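Home | Kennels | Our Dogs | Checklists | Contact

Vusby Kennels — my July walk-round, with comments

I do this every month before the young dogs move up to sport training. Copy it if it's any use to you!

1. Run fencing. Pushed every post on the Sala side and two wobbled (the same two as last time, grr). Fix before anyone goes out off lead.

2. Gate latches. All fine, though the big one wants oil. Our lads can open anything they can get a nose under.

3. Bedrooms and indoor crates. Floors clear, nothing chewable at dog height, bins lined and out of reach. I'm fussy about bins — a young male had a whole sponge out of one last winter and the vet's bill was £109. 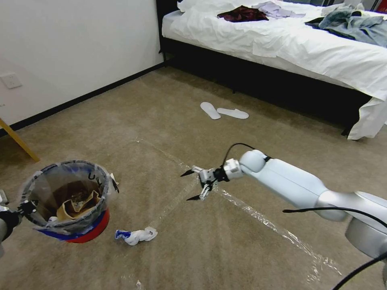
4. Jumps and A-frame. The Tretent hurdle has a split foot, so it's off the field for now. Grip on the A-frame is still good.

5. Bite sleeves and long lines. Binned one line, frayed near the clip. The 25 metre one is lovely, no complaints.

6. Water. Buckets scrubbed, outside tap dripping again.

7. Van crates. Doors shut properly and both fans work. It's over 50 miles to the Onommont trial and I'm not doing that with a dodgy fan.

Next round in 4 weeks. Posts first!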